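Questions I get asked about tins, tubs and canisters

I run a small online shop selling storage canisters, and the same questions land in my inbox over and over, so I've put my answers on one page. If yours isn't covered, use the contact form and I'll do my best (evenings are when I get round to it, usually).

Which canister should I start with?

If you only want one, go for a short, wide one with a lid you can lift off with one hand. I started out with tall ones and I was forever up to my elbow in flour! Of the ranges I sell, the Ikaro is the short one and the Edeo is the tall one. The Edeo is lovely for spaghetti and a bit of a nuisance for most other things.

How much do they hold?

The small Ikaro takes 1000 ml right up to the rim, but you'll want to leave a bit of space or you'll have sugar all over the worktop. It's 11 cm tall, so it goes under most wall cupboards and on quite shallow shelves too.

Do you do them in white?

No, sorry, only cream and a dark green. I did try a white one and it looked very stark next to everything else I own. The cream is a warm, yellowy sort of colour, so if your kitchen is all bright white, do bear that in mind before you order.

My lid has gone stiff. Have I broken it?

Almost certainly not. It's nearly always a bit of sugar or coffee stuck in the rim. Run a barely damp cloth round the inside edge, dry it well and try again. 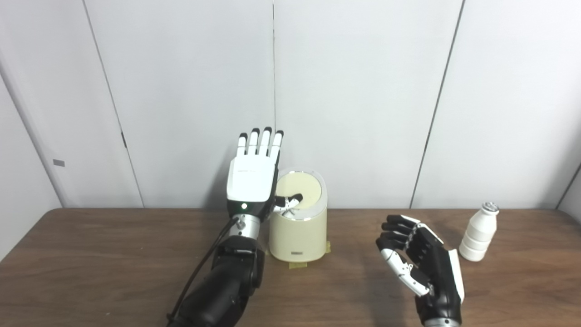
If that doesn't shift it, warm the lid in your hands for a minute and lift from one side, a little at a time. Please don't go at it with a knife! I've ruined two lids that way and one perfectly good knife.

How do I stop a canister sliding about?

I get this one from people with boats and caravans, mostly. Masking tape is fine for a weekend, and it peels off wood nicely as long as you don't leave it on for months. For anything longer I'd use a non-slip mat cut to size.

Can they go in the dishwasher?

The Ikaro can't, and I wouldn't risk the Edeo either. Warm soapy water, then leave the lid off overnight.

Will you be getting the Rantala set back?

I hope so. It's a set of three that stack, and I've had more than 18 emails asking for it, so I'm nagging the supplier. With luck it'll be May.

Where do you post from?

Pravberg, from the little post office by the bridge. If I get your order before noon it goes the same day, otherwise it'll be the next working day. I can hold a parcel back if you're going to be away, just put a note in the comments box when you pay.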